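3. What the thread does while the knot is being tied
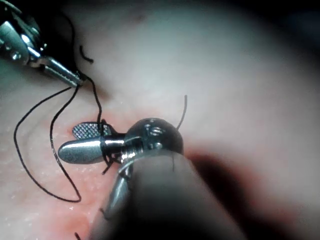

Figure 3. Wraps of black suture around the neck of the receiving tool, jaws open, with a tail standing free.

I came to this part of the study expecting to write about knots, and I ended up writing mostly about slack. When you read the teaching sheets (and I have now read far too many of them), the thread is a line in a diagram. It goes over, it goes under, it gets pulled. Real thread has opinions! It springs, it lies down where you would rather it stood up, and it keeps a bend it picked up in the packet. Figure 3 is a decent place to see how much of it is lying about at the wrapping stage: there's a big loose loop flat on the pale surface to the left, and then the thin free tail poking up on the other side, ending in a free point. I'll keep coming back to those two features, the loop and the tail, so I want to give them plain names here. I call the first one the pond and the second one the reed. Naomi Mosoti hates both names and uses "reserve loop" and "target tail" in her own notes, so if you go looking in the coding files, that's what you'll find.

3.1 Where the knots came from

We looked at 101 knots, all of them square knots with a doubled first throw or attempts at one, tied by 8 trainees across four practice blocks in April. The blocks went by the names of the practice pads: Galldale, Vovside, Mussa and Trinstead. I didn't choose those either. They were the names already written on the lids when I turned up, and by the second block everybody was saying things like "I'm better on Mussa," so they stuck. For what it's worth, the pads differ a little in how much the surface drags on the thread. Trinstead is the slick one. Mussa grabs.

Of the 101, we kept 95 for the timing work. The ones we dropped were dropped for dull reasons, mostly that a trainee stopped to ask a question halfway through and I couldn't decide when to stop the clock. I did keep them for the notes on thread behavior, where a pause doesn't matter much and is sometimes a help (people say out loud what is bugging them, and what is bugging them is nearly always the tail).

Every knot was coded twice, once by me and once by Ningsih Teoh, who ties far better than I do and was a good deal stricter about what counts as a wrap. My rule at the start was that a wrap is a wrap once the thread has gone all the way around the tool. Hers was that it also has to still be there when the jaws open. We argued about this over several lunches and used her rule in the end. It moved more knots from one column to another than I'd like to admit.

3.2 The wraps

Let me start with the part that most people worry about and that turned out to be the smaller problem. Trainees fuss over the wrapping. They slow way down for it, they hold their breath, they undo a perfectly good turn because it looks ugly. And an ugly turn is usually fine. Turns that crossed over each other behaved pretty much like turns lying neatly side by side, as long as they sat snug on the narrow part behind the jaws and stayed clear of the gripping faces. Once a turn creeps forward onto the jaws themselves you have a different animal. The jaws can't open properly without pushing it, and then it pops off the tip, and then there's a sigh.

So where the wraps sit matters more than how they look. I'd guess a lot of this is simply about width. The neck is narrow, the open jaws are wide, and thread that has settled on the neck has to be coaxed to get past the wide part. That's a nuisance later on when you want the turns to slide off, and a blessing while you are still reaching around for the tail with both hands full. Several trainees found this out for themselves and began tugging the turns gently back toward the joint before opening the jaws. We called this seating, and coded it separately. It showed up in all four blocks, and I never once heard it taught.

The thing to watch is how hard the seating tug is. A firm one looks wonderful, everything goes tight and tidy, and then the throw won't come off the tool without a fight. Ningsih's advice in the later blocks was to seat the turns and then give a tiny bit back. I tried to code the giving back and couldn't do it reliably, so it isn't in the tables. It's real, though. You can see it when she ties.

3.3 The pond

I had the big loose loop down as waste in my first draft of the coding scheme. Long thread, untidy worker, that sort of thing. I've changed my mind completely. A generous loop lying flat, off to one side, turned out to be one of the nicest things a trainee can have while wrapping. It means nothing is pulling on the turns. It means the hand that's holding the long end can move without dragging the other end out of the surface. When there was very little slack on the pad, every move of one tool was felt at the other, and trainees began chasing their own thread around in a sort of slow dance.

It does need to lie on the correct side, and it does need to lie down. On Trinstead the loop tended to slide back toward the middle and drift under the jaws, so that when the trainee closed on the tail they picked up a strand of loop along with it. That was the most common single mistake on that pad. On Mussa the loop stayed wherever you dropped it (bless it), and the same mistake was rare. I think some of what trainees felt as "being better on Mussa" is just this.

Old clippings are worth a mention too. Bits of cut thread were left on the pads between knots more often than our own instructions allowed, and a short black piece looks an awful lot like a tail when you are tired. One trainee closed on a clipping, pulled with great confidence, and lifted it clean away. We made a note and carried on. After that I asked for the pads to be wiped down between knots, and they were, mostly.

3.4 The reed

And so to the tail, where the time goes. Going through the 95 timed knots, I kept finding the same shape: a brisk start, a careful bit for the wraps, and then a long stretch of poking at the tail. What made the difference was how the tail was standing. A tail that rises up off the surface and ends in open space can be taken from nearly any side. A tail lying flat has to be pinched up, and pinching at a smooth surface with turns hanging off your tool is miserable work. A tail that had slipped in behind the tool was the worst of the lot, because the trainee would open the jaws, look, fail to see it, and go hunting on the wrong side.

Length came into it as well, though in a less simple way than I'd hoped. Very short tails got pulled through and lost, which everyone expects. Long tails stood up nicely for a moment and then flopped, often across the turns, and became one more strand to get confused by. The happiest ones were in between. I'd love to print a number here and I can't, since we didn't measure tails against a ruler, only sorted them by eye into short, middling and long. Naomi did the sorting a second time without looking at the first set and agreed with me on most of the middling ones, and disagreed, cheerfully, about where long begins.

The more useful finding may be that the tail can be arranged beforehand. Trainees who took a moment, before any wrapping, to nudge the tail upright and check that they could see its end had a calmer time of it afterward. It costs a second or two. Most of them did it only after a knot had gone badly, then forgot about it a few knots later, then remembered it again.

3.5 What we could not sort out

Two things are left over. The first is stiffness. We used the same kind of thread throughout, so I can't say whether the pond and the reed would behave this way in something softer, and my hunch is that a limp thread would give you a lovely pond and a hopeless reed. The second is handedness. Nearly all the knots in the set were wrapped in the same direction, and the few that went the other way were spread over too many people to be worth comparing. Ningsih tied a short run of reversed ones for me so that I could at least look at them. They looked fine, but then hers always do, and I've left them out of the counts in Section 4.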